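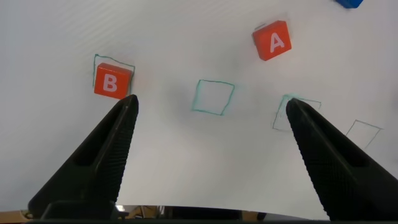

Letter cubes A and B with hand-drawn squares on the white surface.

Plosis Letter Block Program
Progress report to the Drikis Fund, 14/03/2022
Submitted by Ylva Løken, Endidstead

Work since the December report has centered on the layout of the table and the condition of the blocks. Of the $1192 awarded for materials, $448 has been spent, chiefly on replacement blocks and markers. The remainder is held for the second order from Leka, which has been delayed by the supplier.

Squares are now drawn by hand on the white surface to mark where letters are to be placed. Printed mats were tried first and withdrawn — they curled at the corners and moved when a block was set down.

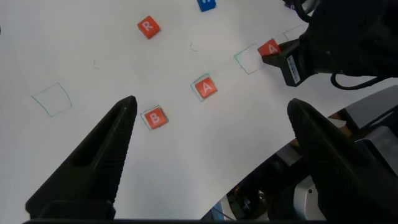 Callum McIver would prefer a slightly larger square, on the grounds that a letter set down at an angle should still count as placed, and asks that the size be settled before the next set of word lists is issued.

This point will be taken up with the revised lists. There are 46 words in the current set, of which 23 call for a repeated letter, and the second order has been adjusted 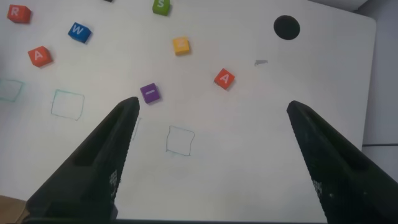 to include additional vowels. Yellow blocks will be reordered only if a darker letter can be supplied, as white on yellow has proved hard to read. No change is proposed to the other colors.

Storage remains unresolved. The present boxes are too shallow to close properly, and a quote for deeper ones is expected shortly. We request approval to meet this cost from the materials budget.

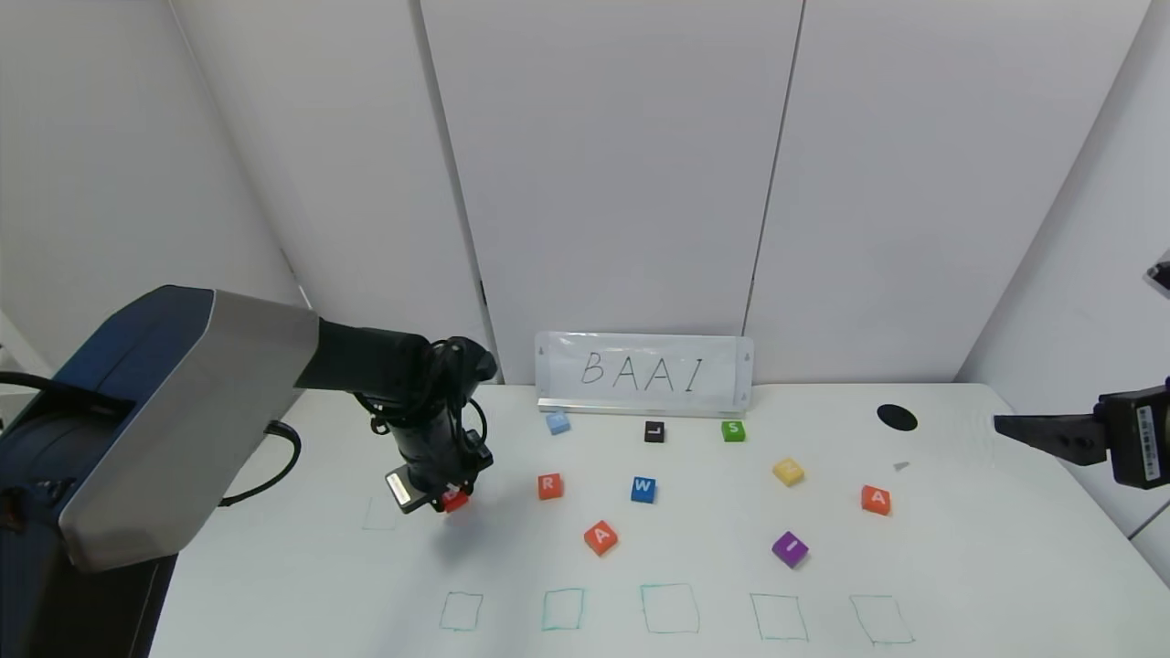

Letter blocks on the table, with the handwritten BAAI sign at the back.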